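I have been asked to merge two spreadsheets. A thread, mostly so I don't shout at the cat.

Spreadsheet one is the membership list for the Wulbridge allotment society. Spreadsheet two is also the membership list for the Wulbridge allotment society. They disagree.

The first came out of Presero, the booking system we pay for. The second has been kept by hand since before we had Presero, by several people with strong views on capital letters.

Presero says we have 449 members. The handmade one says 941. There are not 941 plots in Wulbridge. There may not be 941 spades.

Opened the handmade one properly. It has 3000 rows with borders drawn round them and names in fewer than a third. Somebody planned for growth.

Found the reason for the extra people. Every year the whole list was copied and pasted underneath itself with the new fees. Then, at some point, only the people who'd paid. Then everyone again, in green.

The green isn't explained anywhere. There is a column called "see colour".

Remove Duplicates, I thought, like an innocent. It took out 14 rows.

Fourteen! Because "Plot 7", "plot 7", "7" with a space after it and "Seven (shed side)" are four different things as far as the software is concerned.

For anyone in the same hole: TRIM gets rid of the stray spaces at either end. Put =TRIM(A2) in an empty column, drag it down, copy the lot, then paste back as values. If you skip the last bit and delete the original column you'll get a screen full of #REF! and a short walk round the garden.

TRIM does not get rid of the other sort of space, the one that comes in when people paste from a web page. You need SUBSTITUTE with CHAR(160) for that. It looks exactly like a normal space. I lost most of an evening to it.

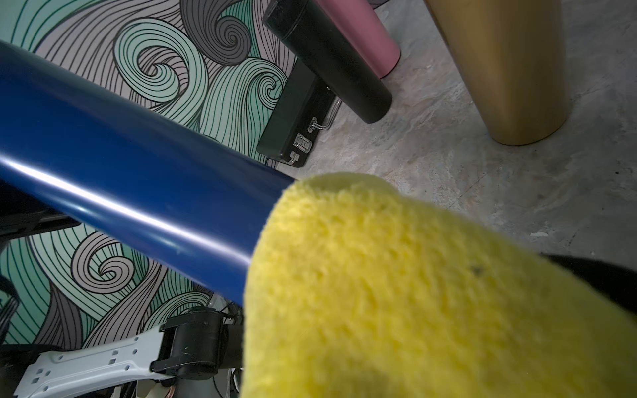 Then the plot numbers. Plots 3-4 and 5-6 are doubles, and the spreadsheet has decided they are the third of April and the fifth of June. Changing the cell to Text afterwards gives you a five-digit number, so now plot 5-6 sounds like a burglar alarm code.

Format the column as Text before you type anything in it. Or, when you bring in the CSV, use the import screen and set that column to Text there — double-clicking the file skips all of that and goes straight to April.

Phone numbers, same story. Every leading zero gone. The Presero export had them fine until I opened it to "just have a look" and pressed save.

Current state of play: one sheet, one row per plot, a file called members_FINAL_zein_v2. Zein is the name of my laptop. I don't know why I thought that would help.

The Nevasholm site has just emailed to ask if theirs can go in as well. It's a PDF. Of a scan.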